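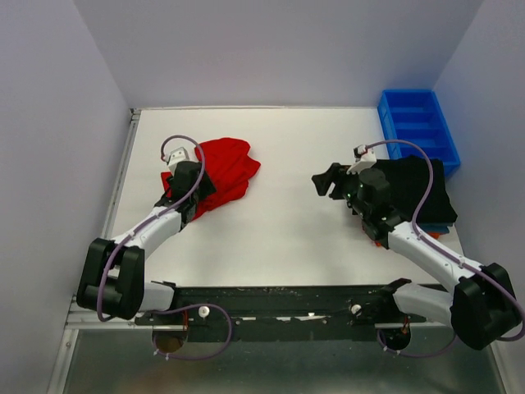 A white tabletop between pale panels. Matt white surfaces are covered by the revised guidance.

Home | News | Guidance | Events | Contact

Trolterness updates advice on cleaning white work surfaces
November 21, 2022

The Trolterness workplace advice service has published a revised guidance note on the cleaning of matt white work surfaces in shared buildings. It replaces the version issued in May and applies to desks, benches and fixed counters.

The main change concerns abrasive pads. These are no longer advised on any matt finish, as repeated use leaves shiny patches that show up under overhead lighting. A damp cloth and a mild, neutral cleaner should be used instead, followed by a dry cloth. Solvent wipes are limited to ink and glue marks, and should be tried first on a part of the surface that is out of sight.

The service received 3,039 replies to a survey of building users. Of these, 2,905 came from people who clean their own work area. Glare and staining were the most common complaints.

Gayan Munasinghe, who edited the note, said the wording on dilution had been the main source of confusion. "The old text gave the strength by capful, and caps differ between bottles," he said. "It is now given in millilitres per litre – the table is in section 2."

The note also covers the joint between a surface and the wall behind it, where residue tends to collect. Sealant in this joint should be checked when the surface is cleaned and replaced if it has lifted.

A print run of 1,000 copies is held at the Qaisi Road office. Large-print copies can be ordered from the same address.

Recent items
Vedo car park: revised opening hours
Wanano library roof repairs enter second stage
Window cleaning rota for shared buildings
Changes to bulky waste collection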